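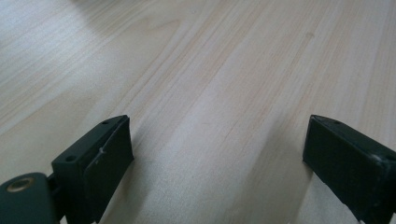

I've been thinking about tabletops more than any grown woman should, and I blame the Zalberg showroom. We went in for a lamp. We came out two hours later with no lamp and a strong difference of opinion about whether a dining table ought to be solid wood or whether veneer is fine. My husband thinks veneer is cheating. I think veneer is lovely, and I'd like to spend the rest of this page sticking up for it. Look at that pale blond grain, the long straight streaks running along on the diagonal and then that one soft arch where the lines bend over in a little loop, like a church window. Somebody once told me that's called cathedral grain and I've been insufferable about it ever since. And there are stripes too, some a bit pink, some closer to gray, and you only really get them where the light isn't bouncing straight back at you.

The case against veneer always goes the same way. It's thin. It chips. You can't sand it down when your nephew goes over it with a fork. All true! I had a Flevari sideboard for years with a corner missing the size of a postage stamp, and I turned that end to the wall and got on with my life. But I also grew up with a solid oak table that weighed as much as a pony, and in the dry months it opened up a crack down the middle that collected crumbs from every meal we ever ate at it. My mother used to go along it with a butter knife before company came. People get misty about solid wood and forget the butter knife.

What I like about veneer is that you get to have the pretty part. A log doesn't have all that much really beautiful wood in it, and slicing it thin means a lot more of us get some. I paid $893 for my table, a Umiva, which felt like a terrifying amount at the time (I ate a lot of soup that month). The solid version of something that size, in the same showroom, had a price tag I photographed and sent to my sister as a joke. I don't feel I've got the lesser table. I've got a table I could afford, with a good-looking top on it, and it doesn't take four people to move it when I want to vacuum.

Now, pale wood specifically. Everyone will tell you pale wood shows everything. Tea, beets, turmeric, that blue marker that says washable on the side. Well, sure. So does a white shirt, and we still wear those. The thing I've come around to is that I want to see the spill. Our old table was so dark you could lose a puddle of soy sauce on it until your sleeve found it. With a light top I see the drip, I grab the cloth, done. I'd rather know.

I'll give some ground on the shine. I'd have gone for a flatter finish if I were choosing again, because in July when the sun comes in low over breakfast there's a patch of glare you could land a plane by, and the grain disappears in it completely. There's a Lò table at my brother's place with an oiled top, soft as anything, and I stroke it every time I'm over there. Then again he has to re-oil the thing, and he talks about re-oiling it a lot, so maybe I'm fine with my glare.

The other argument I keep having is about tablecloths. Why would you buy a nice top and cover it? My neighbor owns a gorgeous table that I have never once seen. There's a pad, and a cloth, and then a clear plastic sheet over the cloth, so the cloth has a bodyguard and so does the table. I asked her what wood it was and she had to think about it. I'm begging you, take the layers off, at least on a weekday. Put a trivet under the hot pan, use a coaster if you're the coaster type, and let yourself look at it while your coffee gets cold.

Same goes for the clutter, and I'm talking to myself here. Mail, chargers, a screwdriver that lives there now, one glove. I've started clearing the whole top before bed, which takes me 2 minutes if I'm lazy about where it all ends up (the chair, mostly). Then in the morning there's that big stretch of wood to come down to, and I sit at it and feel like a person with her life in order until someone asks where the screwdriver went.

We still need a lamp, by the way.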